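Does Sorting Parts Into Bins Save Time? A Second Look at the Varnulville Claim
Indira Suvarna and Natalina Cattaneo
Advisor: Beryl Wragg

Background

The Varnulville repair shop tells new members that putting small hardware into plastic bins cuts repair time in half. The claim is on a poster by the door and in the handbook. We asked where it came from. Pauline Lambert, who wrote the handbook, thought it came from a talk she heard in June. She had no notes from it.

We had doubts from the start. A shop that has just bought bins has a good reason to believe in bins.

What we did

We went through the shop's paper log, which has 2,295 entries. Most were no use to us because the finish time was blank. We then timed 45 repairs ourselves, all of them simple jobs such as a loose wheel or a stripped nut. Four members did the work, first with mixed hardware in a tray and later with sorted bins.
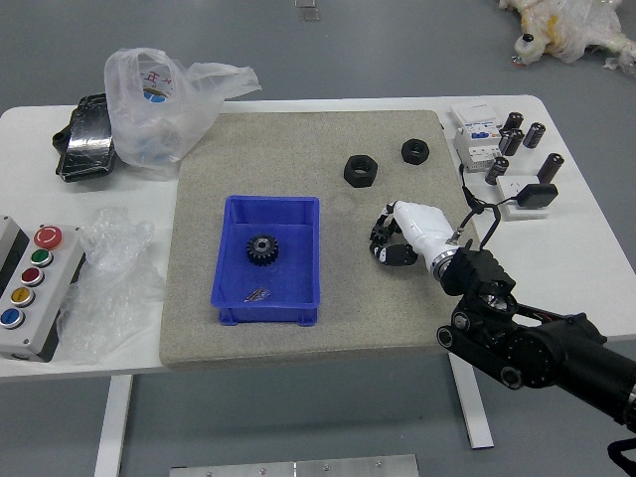

Sorted bins came out faster, but by much less than half. The gap also shrank once we left out Sheila Cropper's repairs. She was new when we timed the tray jobs and had far more practice by the time we got to the bins. We should have switched the order for two of the members and did not think of it until too late.

We also never timed the sorting. Someone has to put the parts back at night, and those minutes do not show up in a repair log.

What we would say

Our numbers do not support the poster. They do not show that bins are useless, either. We asked the shop to take "in half" out of the handbook, and so far it is still there.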